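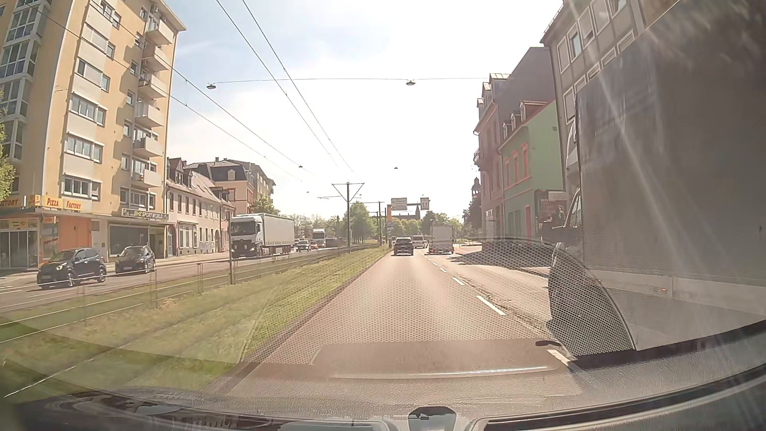
Grassed tram track

Grassed tram track is tramway laid in turf, usually down the middle of a road or along one side of it, with the rails showing and the rest left to look like a lawn. It is also called green track or lawn track. It differs from street track, which shares its pavement with cars, and from ballasted track, which shares its stones with anyone who wants to throw one.

Layout

The usual arrangement is a median with a curb on each side and the rails running through the grass between them. Drivers get one or more lanes in each direction and an uninterrupted view of a strip they may not use. The curb is the important part. Early schemes relied on the grass alone as a deterrent, and the town of Farberg found within a month that motorists regard an unfenced lawn as a short lane with poor signage.

Masts stand in or beside the turf and carry the contact wires. On wider roads, street lamps may be hung from span wires across the traffic, an economical habit that leaves the sidewalks free for poles belonging to everyone else.

Stops

Grass generally ends where people have to stand. Stops are paved, with tactile surfacing near the crossings and a railing between the platform and the road.

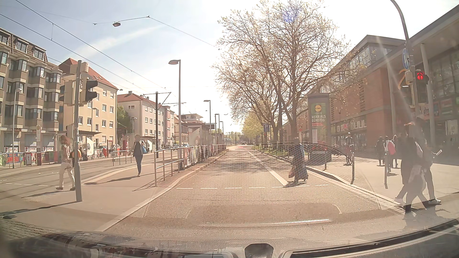 Railings are meant to direct passengers toward the signals. They also make an excellent surface for posters, and in most towns the second purpose is the better maintained. Crossing habits vary. A study of the Cullitz line by the transport writer Llinos Edwards watched 400 passengers leave a single stop and concluded that the shortest route to the bakery was the only design standard consistently observed.

Construction

The rails are fixed to concrete beams or to sleepers buried below the surface. Soil is filled in between them, and the sides of the rail are wrapped in rubber or a similar material to keep stray current out of the ground. Two heights are common. In high-level turf the grass comes up nearly to the top of the rail; in low-level turf it stops at the rail foot, which drains better and photographs worse.

Seed mixes favor short, drought-tolerant species. Sedum is sometimes planted instead. It needs no mowing and provokes letters from residents who were promised grass. The Zepeda mix, a blend of fescues and low clover used on several small systems, is sown at a depth of 12 mm and then fenced off from dogs for as long as can be managed.

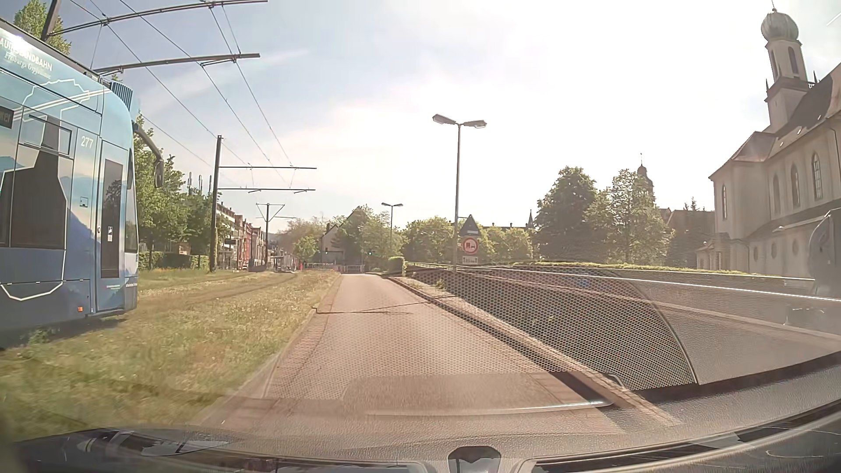 Tram 277 on grass-covered track beside a single-lane road.

Upkeep

Turf is mown from a rail vehicle or by hand at night. In dry summers it turns yellow, flowers that were on no planting plan appear, and opinion divides between those who call this neglect and those who call it a meadow. Watering is rare outside the first season. Leaves from trees next to the line are the larger nuisance, as they are with every other kind of railway.

Effects on traffic

Supporters credit green track with lower noise and cooler streets. Both claims have support, more for noise. Its effect on motor traffic is harder to establish.

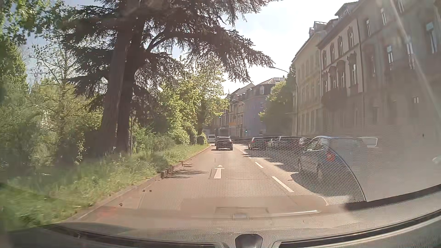 Cars beside a tram line form the same queues as cars anywhere, and a lane arrow pointing straight ahead remains a statement of principle. At Hulau, where 1564 meters of road were rebuilt with a grassed median, journey times by car were unchanged after 12 months. Opponents had predicted gridlock and supporters a great calm, and each side has since cited the result as a victory.

See also

Ballastless track
Overhead line
Median strip
Sedum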